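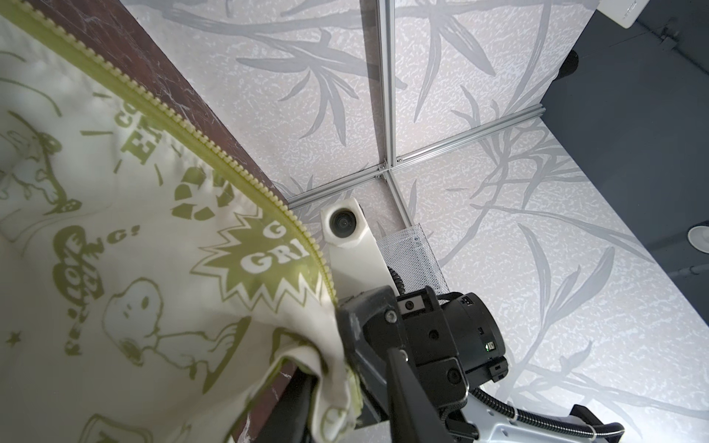 Bolsinha de tecido creme com fecho verde-azeitona e estampa de desenho animado.

Zíper que emperra, tecido que cheira a armário: como eu cuido de nécessaires, estojos e bolsinhas

Adoro bolsinha de pano. Tenho para remédio, para carregador, para linha de bordado, para os sachês de chá que levo em viagem (sim, levo chá em viagem), e todo mês de fevereiro tiro tudo das gavetas e faço uma revisão geral. É uma tarde muito bem gasta! Juntei nesta página o que funciona aqui em casa, inclusive umas coisas que aprendi com os leitores.

Antes de lavar

Vire a peça do avesso e sacuda bem no tanque. Migalha, areia e ponta de lápis se escondem nas costuras do fundo, e uma escova de dentes velha resolve. Depois feche o zíper até o fim. Zíper aberto na água entorta, engancha na própria bolsa e puxa fio das peças vizinhas.

Se a estampa for colorida, faça o teste do pano branco: umedeça uma pontinha, pressione numa parte discreta e espere um minuto. Manchou o pano? Lave sozinha, em água fria, e nada de molho.

A lavagem

Para uma bolsinha de algodão comum uso 600 ml de água fria numa bacia e uma colher de chá de sabão de coco ralado. Mexa até dissolver, mergulhe, aperte com as mãos sem torcer e deixe no máximo 11 minutos. Eu marco no relógio do fogão, e o número quebrado é mania minha. Enxágue até a água sair limpa.

Base e batom pedem um passo a mais. Pingue detergente neutro na mancha ainda seca, espalhe com o dedo e só então molhe. Com caneta esferográfica uso álcool num cotonete, sempre com papel-toalha por baixo, trocando o papel conforme ele vai pegando a tinta. Com a marca Sinda, que era a caneta da minha mãe, já precisei repetir umas 5 vezes, mas saiu!

Para secar, recheie com um pano de prato enrolado e deixe à sombra, com o zíper aberto. O pano segura o formato e ainda puxa a umidade de dentro.

O zíper

Emperrou? Pare de puxar. Olhe primeiro se tem linha ou forro preso no cursor e tire com uma pinça, voltando o cursor um tiquinho de cada vez. Se o caminho estiver livre, passe grafite de lápis nos dentes, dos dois lados, e abra e feche devagar. Em zíper claro prefiro vela branca, que não suja. O Ajith Annamalai, leitor antigo da página, me escreveu contando que usa um restinho de sabonete bem seco, e testei num estojo que eu já dava por perdido. Ficou uma beleza.

Cursor frouxo, que passa e não fecha, geralmente se conserta com um alicate pequeno: um aperto leve em cada lateral, na parte de trás, e teste. Outro aperto, outro teste. Se exagerar ele trava de vez, e aí é trocar o cursor. Na loja Qaisi, aqui no bairro, tem avulso.

Passar e dobrar

Tecido plano eu passo pelo avesso, ainda um pouco úmido, com o ferro longe dos dentes plásticos. Para alisar pano no lugar vale ter uma superfície firme e fácil de limpar, e um forro por cima ajuda bastante a não escorregar. Gosto de fundo com desenho, do tipo que disfarça pelinho e fiapo: um tampo marmorizado marrom-avermelhado com veios claros, como este, combina que é uma maravilha com parede de papel cinza estampado de folhagem.

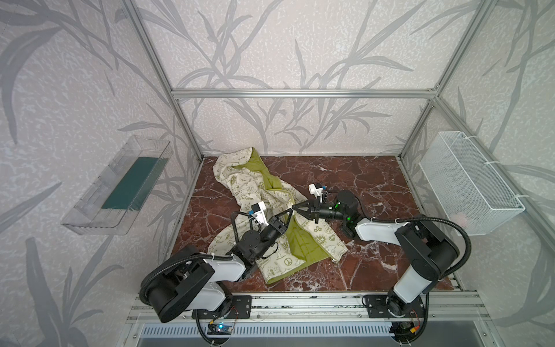

Dobrar é a parte de que mais gosto, e cada tecido pede um jeito. Sarja e lona ficam melhor enroladas, algodão fino aceita dobra em três. Comece abrindo o pano por inteiro sobre a mesa, que vinco torto nasce de pano embolado. O tampo marmorizado da foto, avermelhado e cheio de veios brancos, é do tipo que eu escolheria para o meu canto de costura, e com aquele papel de folhas cinza na parede, então!

Guardar

Gaveta seca, bolsinhas em pé como fichas num arquivo, as maiores atrás. Dentro de cada uma vai um saquinho com cravo e casca de laranja bem seca. Uso uma caixa Horner de 138 mm de altura, que coube certinho na minha gaveta; meça a sua antes de comprar. Quem mora em lugar úmido pode pôr giz de lousa no fundo e trocar quando amolecer.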